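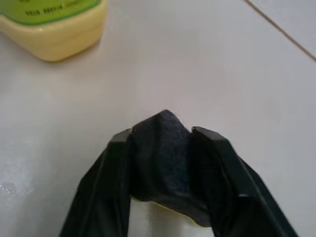
Kelly Kettle
@kellykettle
Right, a long one about wiping, so do put a brew on. I've spent most of April on the force loop for our surface cleaning skill at Clarkden and I finally have something worth telling you all. 1/9

The wiping planner (we call it Umis, please don't ask me what it stands for) used to send a path at a fixed height and hope for the best. Fine on a perfectly flat surface. I have yet to meet a perfectly flat surface. 2/9

So now the height is left free. The planner gives the x and y path plus a target push, and a small admittance loop works out the z. Lovely in theory! In practice it sang like a kettle (yes, yes, I know) the first time it touched down. 3/9

The culprit was delay. The force reading was going through a filter I'd written myself two years ago and forgotten about, and it was adding 74 ms. I took it out, put a much gentler one in, and moved the loop into the Vakov real-time process where it should have been all along. 4/9

Soft pads help you more than you'd think, by the way. A bit of squash under the fingers hides a lot of sins in the gains. The trouble comes when the pad has been pressed thin and you're suddenly tuning for something a good deal stiffer. 5/9

Which brings me to perception. White on white with glossy highlights is a horrible thing to ask a segmentation model about. Small drops get read as reflections and reflections get read as drops, and I can't say I blame it. 6/9

What's helped is comparing views as the wrist moves. A reflection slides about over the surface, a drop stays where it is. Sjöberg, our tracking module, already had the camera poses, so it was an afternoon's work plus a very long evening finding a flipped sign. 7/9

I've relabelled 676 wrist images by hand so far and would like to get to 2000. If anyone has a labelling tool that lets you step through neighbouring views without reloading everything, please shout, I will be so grateful. 8/9

Still to do: seams and grout lines, where the push dips and the loop chases it like an excited puppy. I'm trying a limit on how fast z may change. Happy to share the config with anyone who fancies a look, it's 400 lines and most of them are comments. 9/9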